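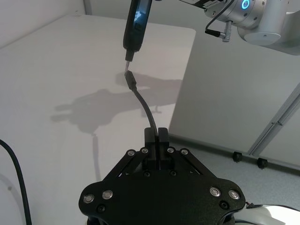 1/ Plugging in phones, and what happened to our bench

I work at Kisar, in a workshop where we refurbish used phones. Since March the robot arms do the charging test. I want to write some posts about it, from the side of the people who stand there every day.

2/ The task sounds like nothing. Take the charging cable, bring the plug to the port at the bottom of the phone, push it in, wait for the reading, pull it out. I did this by hand for 5 years. On a heavy day my thumb was sore until supper.

3/ For the robot it is a hard task. The cable is thin and it bends where it likes. The fingers hold it well below the plug, so the tip can point a little to the left or a little to the right. Then the metal tip must meet an opening which is not much bigger than itself.

4/ Our integrator is a small firm, Trikum. Their engineer told us to think of threading a needle while holding the thread too far from the end. I found this a good comparison and I have used it with every new colleague.

5/ In the first month we logged 2259 insertions. I know the number because I was the one writing the log. The failures went in a separate column, with the reason, and the reason was most often "cable twisted". My handwriting got worse toward the bottom of each page.

6/ What changed for me: I do not plug in phones anymore. I check the ports before, clean out the lint, and look at the ones which the arm gave up on. It is more interesting work. It is also more tiring for the eyes, and I asked for a better lamp. The lamp came after three emails.

7/ What changed for Onyshchenko, who is on the same bench: he misses the rhythm. He used to listen to whole audiobooks while testing. Now he must stop the book each time the arm asks for help. He is not against the robot, he only says that it has bad manners.

8/ There were 23 of us on the floor before and there are 23 now. I write this because my cousin asked me right away who was let go. But two seasonal positions were not posted this year, and I think we should say this also.

9/ Our supervisor, Denise Ackroyd, did one thing very well. Before the arms were switched on for real work, she gave each of us a paid half day to try them and to complain. I complained about the colour of the bins. They were changed from grey to yellow, and mix-ups are fewer.

10/ Next they want to try the older models with a wider port. I am on the trial, 6 weeks, mornings only. If you do similar work and your shop has arms like these, please write to me how you keep the cable from twisting. We tried tape and it was not good.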